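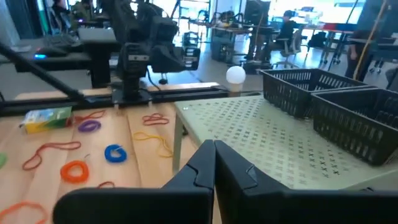 4 开放日演示

4.1 背景与安排

本节报告2022年6月7日在Tostarex实验室开放日上进行的桌面整理演示。演示由Glória Mota与Yoshinori Amano负责,使用的软件为前文所述的Branelance控制栈,未针对当天的任务做额外调参。此前在2月,同一套系统曾在Prerkus的内部评审中展示过,当时的物品全部为硬质小件,抓取姿态可以由离线模板给出。开放日改用橡皮筋作为主要对象,目的在于考察策略面对可变形细长物体时的表现,同时也让没有机器人背景的来访者容易看懂任务内容。

来访者分批进入,每批停留的时间由接待人员掌握。讲解分为两部分:先由Mota介绍任务与系统组成,再由Amano操作并回答提问。来访者在讲解开始前可阅读一页说明,其中写明数据的用途,并附有联系方式。签署同意书的来访者共34人,未签署者的提问与反馈不计入本文。

4.2 任务定义

任务要求系统把散放在桌面上的橡皮筋逐一拾起,放入平台上的网篮。蜡笔盒、小纸包装和白球属于干扰物,策略不应主动抓取橡皮筋以外的物体;若在拾取过程中发生轻微碰触,不计为失败。每一轮开始之前,由操作员随手撒放橡皮筋,不做摆位规定,也不避开重叠和扭结的情况。

一次拾取从夹爪离开待命位姿开始计时,到橡皮筋落入任一网篮为止。若橡皮筋中途滑落,策略可以重试一次,第二次仍未成功则记为失败。橡皮筋挂在篮沿上而没有完全进入篮内时,单独记为“部分放置”,在表4的统计中不并入成功。这一规定比我们早先在Mulligan数据集上采用的标准更严,两处的数值因此不能直接比较。

4.3 工作区布置

工作区为一张浅色木质台面,外围是黑色金属导轨框架,两台黑色机械臂装在相对的两侧,末端均为夹爪(图7)。台面后部中央设浅绿色方形平台,高于桌面,其上放三只黑色网篮。橡皮筋颜色不一,有红、蓝、紫、绿、橙等,其中红色较多。颜色信息没有作为显式特征输入策略,但浅黄色橡皮筋与木纹的对比较弱,在检测上是一个已知的难点。

双臂的分工按目标所在位置动态决定。目标位于中线附近时,由距离较近且当前空闲的一侧执行;两臂若需同时进入平台上方的区域,则后到的一方在区域外等待。该规则由Vasco Tavares实现,代码与第3节中的实验相同。演示期间允许操作员随时暂停,暂停后系统从当前位姿继续,不返回初始位姿。

图7 开放日演示中的工作区。左右机械臂的夹爪位于台面上方,后部平台上靠前的网篮内有一根红色橡皮筋,其余橡皮筋散放在台面上。

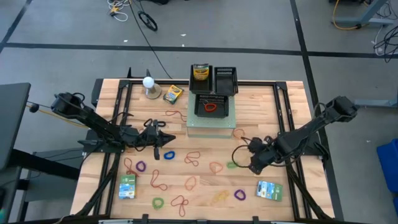

4.4 观察结果

全天共记录303次拾取尝试,各类结果的分布见表4。失败主要出现在两种情形。第一种是橡皮筋紧贴台面且形状接近直线,夹爪指尖合拢时从其上方滑过,未能夹住。第二种是橡皮筋自身扭结成8字形,策略选择的抓取点落在交叉处,夹爪提起后橡皮筋回弹,位置发生变化,而下一帧的目标估计仍沿用旧的位置。对后一种情形,重试往往有效,因为回弹后的形状通常更舒展。

部分放置多发生在较长的橡皮筋上。夹爪张开时,橡皮筋的一端仍搭在指尖,随夹爪上抬被带到篮沿。Amano在当天下午把放置高度降低了2厘米,此后的记录在表4中单独列出。由于调整前后的撒放情况并不相同,我们不对两组数据作显著性检验。

现场光照随时间变化,窗户一侧的亮度在白天明显高于室内。腕部相机朝向窗户时,画面上部容易过曝,但台面区域的曝光基本可用。我们没有拉上遮光帘,目的是保留与日常使用相近的条件。

4.5 来访者反馈

来访者的提问由Laimutė Krūmiņa当场记录,事后由她与Krishnamoorthy Arumugam分别归类,意见不一致的条目经讨论确定。问得最多的是速度,多名来访者认为系统动作偏慢,并把它与人手整理同样物品的速度相比较。其次是选择顺序,即系统为什么先拾取某一根而不是看上去更近的另一根。讲解人员当时只能口头说明,因为界面上没有显示当前目标及其得分。

另有若干问题涉及安全,例如两臂是否可能相撞、手伸入工作区时系统如何反应。这类问题集中出现在两臂同时接近平台的时刻。一名来访者写道:“它停在那里等另一只手的时候,我以为是出了故障。”这条意见促使我们在后续版本中加入等待状态的提示,相关改动见第5.2节。

4.6 局限

开放日的数据是在演示条件下取得的,操作员的讲解会影响各轮之间的间隔,撒放方式也没有随机化。来访者自愿报名参加,对机器人本就有一定兴趣,其反馈不能代表一般公众。此外,4.4节中的失败归类依据视频回放人工完成,只有一名标注者,尚未评估标注的一致性。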